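Jurum Shelf Label Text Corpus
Data card, version 2
Last updated November 22, 2022

Summary

Jurum is a collection of short product label texts in English, transcribed by hand from printed shelf labels in household goods stores. It was built to test software that splits a label into fields: product name, size, material, unit price and stock code. The corpus holds text only. Each record is one label.

Contents

The release has 2000 records in three parts:

train: 1000 records
dev: 125 records
test: 875 records

Records were assigned to parts by store, so no store appears in more than one part. The Danport stores are all in train. The Zustberg stores are split between dev and test. Anyone who reshuffles the parts should say so when reporting scores, as layouts repeat heavily within a store and a random split gives results that are too high.
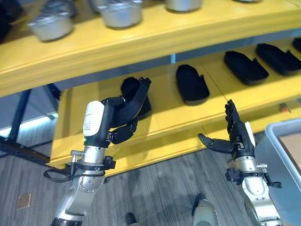 Record format

Files are UTF-8, one JSON object per line, with Unix line endings. Fields:

id: string, unique across all parts
store: string, a two-letter code listed in stores.tsv
raw: string, the label text with line breaks kept as \n
spans: list of start, end and field name, counted in characters
condition: "clean", "worn" or "partial"

Offsets start at zero and the end offset is exclusive. Version 1 used inclusive end offsets. The loader in tools/read.py accepts either and checks the version line in meta.json to decide. If meta.json is missing, it stops with an error.

Transcription rules

Text was typed as printed, including misspellings. Capital letters were kept. Fractions printed as a single character were written out with a slash, so a half-inch size reads 1/2 in. Currency signs were kept in raw but left outside the price span. Characters that could not be read were replaced with one underscore each. Where the number of missing characters was unclear, a single underscore was used and condition was set to "partial".

Handwritten additions were skipped. This affects markdown labels most, where the printed price may have been crossed out and a new one written in.

Annotation

Two annotators labeled every record separately. Disagreements were settled by a third reading using the Mitsotakis-Vlachou guidelines, included as guidelines.txt. Most disagreements involved the line between product name and material, as in "steel stock pot", where the guidelines put "steel" in the material span and leave the rest as the name. Compound names that have no separate material word get no material span.
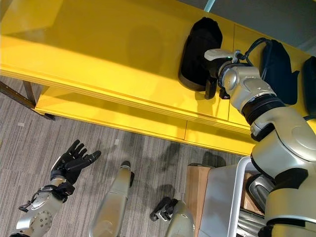 Known problems

Unit prices are missing from 700 records. These stores did not print them, and the field is simply absent from spans.

Stock codes in the test part are longer than in train. A model that learns code length as a feature will do badly there.

Two store codes, KD and KB, were swapped in version 1. The files are fixed, but scores broken down by store from before August should not be compared with newer ones.

Not suitable for

Price research. The labels were collected over a long period and records carry no collection date.

Checking files

Run tools/verify.sh from the top folder. It compares checksums and tests that every span falls inside its raw string.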